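Progress report no. 2: Arts and crafts room, Skekthorpe
Grant line: Equipment and materials for adult painting courses
Report date: Sun 30 December

1. What this report covers

With this report I want to inform you about the work in the painting room from the end of summer until now. The first report was mostly about the renting of the room and the cleaning. This one is mostly about brushes, storage and how the courses use them, as you asked for more detail on these points.

In short, the room is in use, the brush stock is sorted, and two things are late: the drying rack and the label sheets. I explain both in section 4.

2. The brush stock

When we took over the materials from the old evening school, the brushes came in mixed boxes. Watercolor, oil, glue and cleaning brushes were all together, many of them with old paint at the root of the bristles. In the application we wrote that we would "replace all brushes". After the first sorting I think this was too fast a promise. A good part of them could be used again after a soak and a wash with soap, and we preferred to spend the money where it was really missing, in the small round sizes for fine work.

In total we now have 200 brushes that are fit for the courses. Of these, 90 are new. The rest come from the old stock. The brushes that were too hard or had lost their shape are kept in a separate box for the glue table and for texture work, where it does not matter how they look.

We bought the new ones in two orders. The first order was from Piteck, the second from Zein. The prices were nearly the same, but the Zein order came in better packing, with each brush in its own sleeve. In the Piteck order several tips were bent on arrival. They took these back without discussion, and the new ones came one week later.

The sorting rule is simple. We look first at the tip, then at the metal part, then at the handle. If the tip opens too much when it is pressed, the brush goes to the glue table. If the metal part is loose on the handle, we try to fix it once – if it becomes loose again, it goes out. Scratches and missing paint on the handle are not counted as damage.
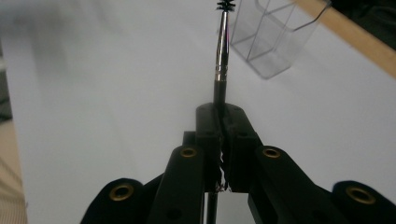 The thin brushes gave us the most work in this period. They are the first to lose their shape, and participants like to leave them standing in the water glass with the bristles down. We have now put a flat tray at each table and we ask everyone to lay the brush on it between two colors. In the beginning people forgot this. After some weeks it became a habit, at least in the morning group. In the evening group I still find brushes in the glasses when I close the room.

For storage we use the Rollolora wraps, which are made of cloth and have pockets of different widths. Each wrap holds 20 brushes. They are rolled up only when the brushes are fully dry, so the last person in the evening leaves them open on the shelf and the first person in the morning rolls them. I was not sure about the wraps at first, because the narrow pockets are a little difficult for older hands. We solved this by keeping the thin brushes in upright jars during the lesson and using the wraps only for the time between courses.

3. Use of the room

The room was open for all planned courses except one, which we had to cancel because of a problem with the heating. The participants were offered another place in the same week and most of them took it.

The watercolor beginners are the biggest group. The ink and lettering course was new, and I was surprised how many people asked for it. It needs very fine brushes with a good point, and for this reason the second order was changed a little compared with the plan: fewer wide flat brushes, more small round ones. The total amount of the order stayed the same.

We also started a short lesson about the care of the tools. It takes the last part of the first meeting in each course. People learn how to wash a brush with cool water and soap, how to form the tip again with two fingers, and why one should not pull on the bristles. I believe this short lesson saves more money than any other measure in this report, but I cannot prove it with numbers yet.

4. What is late

The drying rack. It was planned for the wall beside the sink. The wall is weaker than we thought and cannot carry it. We now look for a standing model. Until then the brushes are laid on towels, and this takes a lot of space on the long table.

The label sheets. Each brush type should have a card with its size, its use and how to clean it. The texts are written, but the printing was postponed. In the meantime there are handwritten cards, and they do the job – only the water is not good for them.

5. Money

From the materials budget 700 is still not spent. I ask for your permission to use this amount for the standing rack and for a second set of trays, as the wall rack was listed under another heading in the application. The receipts for both brush orders and for the wraps are in the annex. The returned brushes from the first order are marked there, so that they are not counted two times.

6. Next steps

In February the next round of courses begins. Before this date I would like to have the rack standing and the printed cards on the shelf. We will also go through the whole stock one more time and write down which sizes wear out first, so the next order can be planned on this basis.

If you need the course lists or the opening times for your own files, please write to the office in Skekthorpe and I will send them to you.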